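Startseite Tischwäsche Tischdecken Serie Serislow

Tischdecke Serislow, Baumwolle-Leinen-Mischgewebe

Hersteller: Weberei Brukedik
Lieferbar ab Lager, Sondermaße auf Anfrage

Serislow ist eine einfarbige Tischdecke in Leinwandbindung für Esstische, Gasträume und Vereinsheime. Das Gewebe wird im Stück gefärbt, nach dem Färben vorgewaschen und erst danach zugeschnitten. Die angegebenen Maße gelten für die fertig gesäumte Decke. Im ersten Waschgang bei Ihnen kann sie noch geringfügig einlaufen, in der Länge etwas mehr als in der Breite.

Die Serie ersetzt die frühere Ausführung Bunting. Die Farben Natur, Schiefer und Moos wurden übernommen. Wer Decken aus beiden Serien auf nebeneinanderstehenden Tischen verwenden möchte, sollte vorher ein Stoffmuster bestellen. Der Farbton ist derselbe, die Oberfläche von Serislow wirkt aber matter.

Technische Angaben

Material: 70 % Baumwolle, 30 % Leinen
Bindung: Leinwand
Flächengewicht: 242 g/m²
Saum: doppelt eingeschlagen, Ecken als Briefecken genäht
Waschtemperatur: bis 60 °C
Trockner: schonend, niedrige Temperatur
Bügeln: hohe Stufe, leicht feucht
Farben: Natur, Schiefer, Moos, Ziegel, Weiß

Die richtige Größe ermitteln

Messen Sie die Tischplatte in Länge und Breite und zählen Sie auf jeder Seite den gewünschten Überhang dazu. Im Alltag sind zwischen 20 und 30 cm üblich. Unsere Standardmaße sind so gewählt, dass sich bei den gängigen Tischgrößen ein Überhang von 28 cm ergibt. Damit endet die Decke in der Regel oberhalb der Sitzfläche und liegt beim Hinsetzen nicht auf den Knien.

Für Buffettische und Präsentationstische wird meist eine bodennahe Decke gewünscht. Hier ist die Tischhöhe der Ausgangspunkt. Ziehen Sie von der Höhe zwei bis drei Zentimeter ab, damit der Saum frei hängt und beim Vorbeigehen nicht unter die Schuhe gerät. Bei einem Tisch, dessen Platte auf 73 cm liegt, ergibt das einen Überhang von 70 cm. Die Ecken hängen bei rechteckigen Decken immer tiefer als die Seiten. Bei bodennahen Decken liegen sie deshalb auf — wer das vermeiden will, bestellt die Ausführung mit abgerundeten Ecken.

Ausziehtische bitte im ausgezogenen Zustand messen, falls die Decke vor allem für Gäste gedacht ist. Eine Decke für beide Stellungen gibt es nicht. Entweder hängt sie im eingeschobenen Zustand an den Schmalseiten sehr weit herunter, oder sie reicht ausgezogen nicht bis zum Rand.
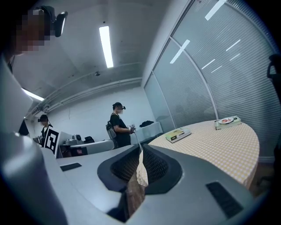

Kante einer Tischdecke über dem Fußboden

Saum und Ecken

Der Saum ist vier Zentimeter breit und rundum gleich. Wir nähen ihn mit einem Garn im Farbton des Gewebes. Bei Decken in Natur kann auf Wunsch ein Garn in Schiefer oder Ziegel verwendet werden, die Naht bleibt dann als feine Linie sichtbar. Dafür berechnen wir keinen Aufpreis, die Lieferzeit verlängert sich aber um eine Woche.

Runde und ovale Decken haben einen schmaleren Saum von einem Zentimeter. Ein breiter Saum würde an der Rundung Falten werfen. Bei ovalen Tischen genügen Länge und Breite nicht, um den Zuschnitt festzulegen. Bitte fertigen Sie eine Schablone aus Packpapier an und schicken Sie uns diese gefaltet zu. Ein Viertel der Tischplatte reicht, wenn der Tisch symmetrisch ist. Markieren Sie auf dem Papier, welche Kante zur Längsachse gehört.

Waschen und Pflegen

Vor dem ersten Gebrauch einmal waschen. Dunkle Farben getrennt halten, auch bei der zweiten Wäsche. Die Trommel höchstens zu zwei Dritteln füllen, sonst bilden sich im Leinenanteil Knickfalten, die sich schwer ausbügeln lassen. Weichspüler ist nicht nötig und vermindert auf Dauer die Saugfähigkeit.

Rotweinflecken zuerst mit einem trockenen Tuch abtupfen, dann mit kaltem Wasser ausspülen und bald waschen. Wachs aushärten lassen und vorsichtig abheben, den Rest zwischen Löschpapier ausbügeln. Bei farbigen Decken kein Bleichmittel verwenden. Die Ausführung Weiß verträgt Sauerstoffbleiche.

Am besten lässt sich die Decke bügeln, solange sie noch leicht feucht ist. Legen Sie sie der Länge nach mit der rechten Seite nach innen zusammen und bügeln Sie zuerst die linke Seite. Für die Lagerung ist Rollen besser als Falten. Wenn der Platz dafür fehlt, die Decke ab und zu anders zusammenlegen, damit sich die Kanten nicht immer an derselben Stelle bilden.

Passendes Zubehör

Tischunterlage Gondis: Molton, beidseitig geraut, mit Gummizug an den Ecken. Dämpft Geräusche und schützt die Platte vor Druckstellen. Bitte in der Größe der Tischplatte bestellen, ohne Überhang. Gegen verschüttete Flüssigkeit hilft Gondis nur begrenzt, dafür führen wir eine beschichtete Variante.

Servietten Serislow: gleiches Gewebe, schmaler Saum, im Sechserpack. Wir empfehlen, Decke und Servietten zusammen zu bestellen. Zwischen zwei Färbungen sind kleine Abweichungen möglich.

Tischläufer Serislow: in allen fünf Farben, Enden gerade oder spitz zulaufend.

Deckengewichte: vier Stück mit Klemme, für Terrasse und Garten. Die Klemmen bitte vor dem Waschen abnehmen.

Bestellung und Rückgabe

Standardmaße können ungewaschen und ungebraucht zurückgegeben werden. Sondermaße werden für Sie zugeschnitten und sind vom Umtausch ausgeschlossen, sofern kein Fehler an Gewebe oder Naht vorliegt. Einzelne Verdickungen im Garn gehören zum Leinen und gelten nicht als Fehler.

Für Gasträume liefern wir ab zehn Decken gleicher Größe aus einer Färbung. Nachbestellungen bitte mit der Nummer vom eingenähten Etikett aufgeben. Die Farbe Ziegel wird nur einmal im Jahr gefärbt, die nächste Partie ist für Februar vorgesehen.

Stoffmuster senden wir auf Anfrage zu, höchstens drei Farben je Bestellung. Die Muster sind gesäumt und können zur Probe mitgewaschen werden.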